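How to Test Whether a Machine Can Really Do a Chore
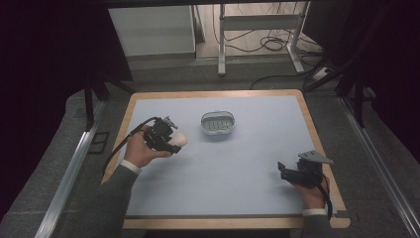 Page last changed: September, by Irena Czarnecka

Every few months somebody sends me a clip of a robot tidying a kitchen and asks when they can buy one. I now answer with a test you can run on any clip, demo or sales pitch. It takes a table, a small dish and something egg-shaped.

Start with the smallest chore you can name. "Put the white egg-shaped thing in the dish" is plenty. A pair of hand-held grippers on a bare table is a fair place to begin, but look at who is doing the work there. A person's hands are on both tools, so the judgment about where to reach and how hard to squeeze is still human.

Step 1. Find out who is driving. Ask whether the motion was a person holding the tool, a person steering from another room, or software alone. Only the last one tells you about automation. If the seller says "a mix," write down "person."

Step 2. Do it 20 times. Move the dish a hand's width between tries and turn it now and then. Count drops, misses and any time someone steps in to help. One clean run means very little. When Adom Agyeman and I sat through a demo in Bristton, we asked for ten more and the meeting ended early.

Step 3. Change the object. Swap in a real egg, then a wet one. Round, slick things roll out of stiff jaws, and a grip that's fine on a hard object can crush a shell.

Step 4. Mess up the table. Add a dish towel, a spoon, yesterday's mail. My own counter has never once been clear.

Step 5. Time the whole chore, including setup and cleanup. If it takes 5 minutes to save you ten seconds, you have bought a hobby.

Step 6. Ask the price of a failure. Teltano quoted me nearly $2,000 a year for service on a sorting arm for the packing bench. I sort the trays by hand.

For shop-floor jobs where the same part arrives the same way all day, machines have been fine for years. For kitchens, I haven't seen one get past Step 4. Run the test again next year and keep your old notes.

Comments (3)

Flurina Wieser: Step 1 should be printed on the door of every trade show. I'd add asking how many takes they filmed.

Grażyna Sowa: A bit harsh. My mother can't grip well anymore and she would happily wait 5 minutes.

Irena Czarnecka: Fair point, Grażyna. For her I'd drop Step 5 and be twice as strict on Step 3.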